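28 Feb 2026
By Albane Guillot

Family travel | Outdoors | Keeping them in one piece

Bistislow to lend helmets at the toboggan run, and parents are asked to wear one too

Families heading up to the toboggan run at Bistislow will be offered a free helmet at the bottom of the slope from this weekend, along with a short talk about steering that most fathers are expected to ignore.

The loan scheme is run by the Terka, the little wooden hut that has sold tickets, soup and single gloves at the foot of the run for as long as anyone in the valley can remember. It has taken delivery of 457 helmets in five sizes, the smallest of which would fit a large grapefruit and the largest of which, I am told, was ordered with one particular uncle in mind.

Helmets go out against a deposit of a shoe. Money was considered and dropped after a trial in which several families decided the deposit was a fair price and drove home with the helmet. A family that has left a boot behind tends to come back.

The run had 2,318 visitors over the school holidays, a good number for a hill with one lift and a car park that is mostly slope. It also had the usual crop of bumped heads, a chipped tooth and a sprained wrist belonging to a grandmother who had only gone up to hold the coats. None of it was serious, but the people at the Terka were tired of handing out frozen peas, particularly as they were meant for the soup.

Children under 12 will have to wear a helmet on the main run. Everyone else is "strongly encouraged", a phrase that appears on the new sign in letters slightly larger than the ones used for the lift times. Ski and cycle helmets brought from home will do perfectly well so long as they fit and the strap fastens. Bobble hats go over the top if they must go anywhere, and never underneath, where they stop the thing sitting properly on the head.

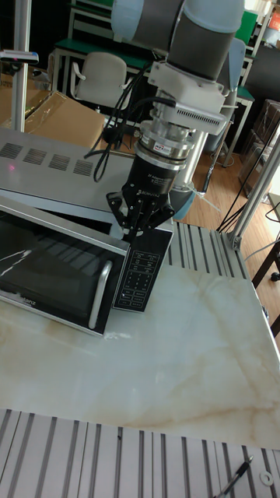

There are changes to the slope as well. The left-hand side, known locally as Grukitz after the farm it used to end in, is now for under-sevens and whoever is sitting behind them. It has been cut shallower and finishes in a long flat stretch, well away from the fence. The right-hand side stays as it was, which is to say quick, and with a bump two-thirds of the way down that has been there for years and has its admirers.

Walking back up will be on the outside of the ropes only. This was always the rule. It was painted on a board that spent most of January under the snow, and so a certain amount of last month's traffic went up the middle, dragging sledges, into the path of the traffic coming down. The board has been dug out and put on a taller post.

Sledging head first is out on both sides. So are trays, bin lids, inflatable rings and, following an afternoon in the holidays that several people have described to me with their hands, tandem anything. Sledges with brakes or a steering rope can be hired at the hut by the hour. They are red, rather heavy, and regarded by every child over eight as a personal insult.

I took my own two up for the trial day. The fitting takes a couple of minutes each, longer if the child has opinions about colour, and there is a choice of blue or a different blue. The younger Guillot refused hers outright, then saw a bigger girl wearing one and would not take it off for lunch, or in the car, or for most of the bath. The elder wanted to know why I hadn't got one on. I had no good answer to that and spent the rest of the morning in a helmet marked XL, which was a small blow of its own.

The parents in the queue were mostly in favour, with a few mutterings that we all went down far worse hills on fertiliser sacks and were fine. One man making this point at some length had a scar through his eyebrow. I asked him where he had got it and he said he'd rather not go into it.

The helmets are wiped down between heads and checked for cracks at the end of each day. Any that takes a proper knock is to be handed in and said so, even if it looks all right, and the hut promises that the shoe will be returned with no questions asked.

The run opens at ten and closes when the light goes, or when the soup does. Snow permitting, it should stay open for a few weeks yet. The bottom of the slope was looking a bit thin at the trial, with grass showing by the gate, and there is a patch of ice under the lift where you'll want to keep hold of smaller hands. Bring spare socks. If you are leaving a shoe, bring a spare shoe.

If the scheme goes well it will be back next winter, and there is talk of borrowing the same helmets for the summer bike track, where sign-ups open in September. The bike track has its own bump, also with admirers.

Related

Five short walks with a cafe at the end of them
How many pairs of gloves is enough? We lost count
Car sickness on mountain roads: what worked for us, and what the seats remember
Grukitz farm opens its barn for lambing visits
Skating with a toddler: a back pain diary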